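Sorno Table Lamp System
Section 3: Setting the Light Over Your Work Table

Revised 20th October

By now the clamp is on, the arm is up and the Kos dimmer is plugged in, so this is the fun part! A good work light changes how a table feels, and most people notice it the first evening they sit down to sort beads, paint a model or lay out a puzzle. Take your time with the steps below. You can redo any of them whenever you like.

Before you start

Clear a space wide enough to swing the arm from one side to the other. Keep the lamp switched off and unplugged until step 5.

CAUTION: Never hang fabric, paper or a shade of your own over the lamp head. The vents on the back must stay open.

Setting the height

1. Loosen the large knob at the elbow by one full turn. Hold the lamp head with your other hand while you do it.

2. Raise the head until it sits 18 inches above the surface you work on. If you usually work with taller things (jars, boxes, a sewing machine), measure from the top of those instead.

3. Tighten the knob until the arm stays where you leave it. Finger tight is plenty.

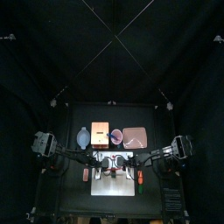 4. Tilt the head a little away from your chair. Light that comes straight down is lovely for flat work, but it can bounce right back into your eyes from glossy paper or varnish, and a small tilt takes care of that.

5. Plug in the lamp and press the round button on the dimmer. The lamp comes on at its lowest setting and climbs as you hold the button down. Let go when it looks right to you.

NOTE: If the lamp blinks twice and goes out, the dimmer plug is not pushed all the way in. Unplug the lamp from the wall, press the plug home until it clicks, and try again.

Choosing warm or cool light

The slider on the side of the dimmer runs from warm to cool, and it is well worth playing with. Hartmut Albers, who drew the first version of this lamp in our Plestcombe shop, still keeps his all the way over on the warm side for reading and shoves it right across for anything with small painted parts. Start in the middle and move it while you are working on something you know well.

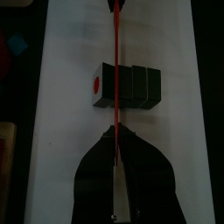 Dark things soak up a surprising amount of light, so black thread on navy cloth may need the dimmer nearly all the way up. White paper needs far less. If you switch between the two a lot, save both levels:

6. Set the brightness and color you want for your first kind of work.

7. Hold the M button for 3 seconds. The small green light comes on.

8. Change the settings for your second kind of work and hold M again. From now on, a short press of M jumps between the 2 levels.

NOTE: Saved levels stay in memory when the lamp is unplugged, so feel free to carry it to another room.

Softening shadows

If your own hand throws a shadow where you need to see, move the lamp to the other side. Right-handed people usually like it on the left. For really fine work, add a second Sorno head using the Zirkico joining bracket (part 227). Two lamps facing each other give wonderfully even light!
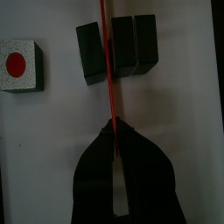 Cleaning the lamp head

Unplug the lamp and let it cool. Wipe the lens with a soft, slightly damp cloth, then dry it. Dust the vents with a dry paintbrush. Do not use glass cleaner on the lens, as it leaves a haze that will not come off.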